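Slate (stone)

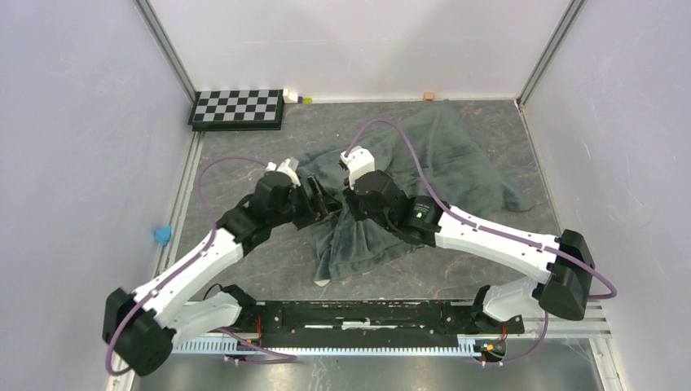 A dark slate-like tabletop with thin pale and rusty-brown veins, partly covered by a cloth.

Slate is a fine-grained rock that splits easily into thin, flat sheets, and people have been putting it to good use for a very long time, on their roofs, under their feet and in their kitchens. It begins as mud or volcanic ash laid down in quiet water. Over a great many years the mud is buried, hardens into shale, and is then squeezed and gently heated until the tiny minerals inside it line up in one direction. That lining up is what gives slate its cleavage, the lovely habit it has of parting cleanly under a chisel, often at quite a different angle from the old layers of mud.

Color and veining

Most people think of slate as gray, but it can also be green, purple, black or a deep plum red, depending on what was in the original mud. Carbon makes it darker, and iron can turn it red or purple. Pale veins are usually quartz or calcite that filled old cracks, while rusty streaks come from iron minerals that have met with air and water. Roofers once turned away streaky pieces, yet these are just what many homeowners now ask for, and makers of printed and molded surfaces copy them with great care.

Quarrying and splitting

Slate is taken from open pits and, in some districts, from large underground chambers. The blocks are sawn to size and then split, a job still often done by hand with a broad chisel and a mallet. A block is generally kept damp until it is split, as it grows stubborn once it dries out. Kirsty Tapley, in her affectionate book The Yeoman Roof, tells of a splitter who could judge a block by the sound it made when tapped, and who never could explain to his apprentices what he was listening for.

Uses

Roofing is the best-known use, and a good slate roof may well outlast the people who paid for it. Slate is also made into floor tiles, hearths, steps, gravestones and the beds of billiard tables. Schoolchildren wrote on small framed slates well into the last century, and larger pieces served as blackboards.

Care

Indoor slate asks for very little. Warm water and a mild soap will do for most spills, and vinegar is best avoided, especially on stone with calcite veins. Some owners like to rub in a little mineral oil, which deepens the color nicely but does need doing again every so often.

See also: Shale; Schist; Flagstone; Roof tile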